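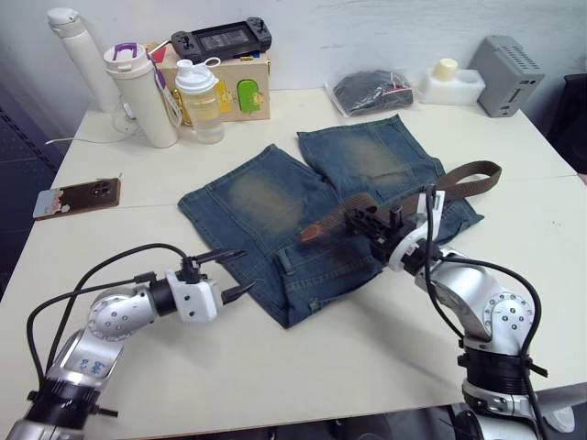 Wanted: people who like fixing clothes (or want to learn)

Arum Mending Room is looking for new menders and a part-time workshop lead for the summer season, and we would love to hear from you!

We started as a table at the back of the Lundosero market with one sewing machine and a jar of odd buttons. People brought us things they couldn't bear to throw out: a coat with a torn lining, a grandfather's work shirt, jeans that had given up at the knee. Last year we sent more than 1,000 pieces back home to be worn again, and the pile on the intake shelf keeps growing. We need more hands.

Workshop lead (part time, paid)

You would run our open evenings, 20 hours a week, starting in May. That means greeting people at the door, looking at what they've brought, and helping them choose a repair they can manage themselves. Some nights are all zippers. Some nights a teenager walks in wanting to turn long jeans into shorts and ends up staying until we lock the doors, and those are my favorite nights of all.

You should be comfortable on a home sewing machine and able to darn, patch and hem by hand. You don't need a fashion degree or any kind of certificate. Patience matters a lot, and so does being able to explain the same stitch three different ways without sighing. A second language is a big plus, as plenty of our regulars are still learning English. 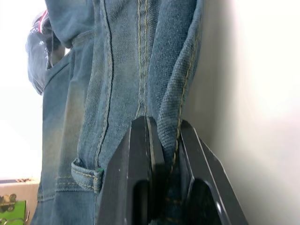 Denim is a large part of what we do, so if you know your way around a flat-felled seam or have strong feelings about topstitching thread, please say so in your note. We have a heavy-duty machine that eats needles and a lighter one named Kpodo that is very well behaved. Both are yours to use for your own projects after hours.

Menders (7 places, learn as you go)

This is the call for people with little or no experience. You come one evening a week, sit next to someone who has done it before, and work through real repairs from the intake shelf. We supply the thread, the tools and the tea. By the end of the summer you should be able to patch an elbow, replace a zipper and take in a waist so that a belt is no longer doing all the work.

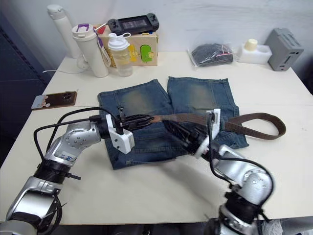 Denim shorts and a brown belt on the table

There is no fee and no age limit, though anyone under 16 should bring an adult. The room is at street level and has a ramp. Left-handed scissors are in the green drawer (finally, after years of me promising).

How to apply

Write a few lines about yourself and tell us about one thing you've repaired, or one thing you wish you could. It doesn't have to be clothing. Last year's best note was about a tent. Drop it in the box by our door, or leave it at the counter of the Nevia yarn shop next door and they'll walk it over. Please include a phone number and the evenings you're free.

Workshop lead applicants will be asked to come in for a paid trial evening. Menders just need to come and say hello.

Krum Bošković
Arum Mending Room
Posted 4/30/24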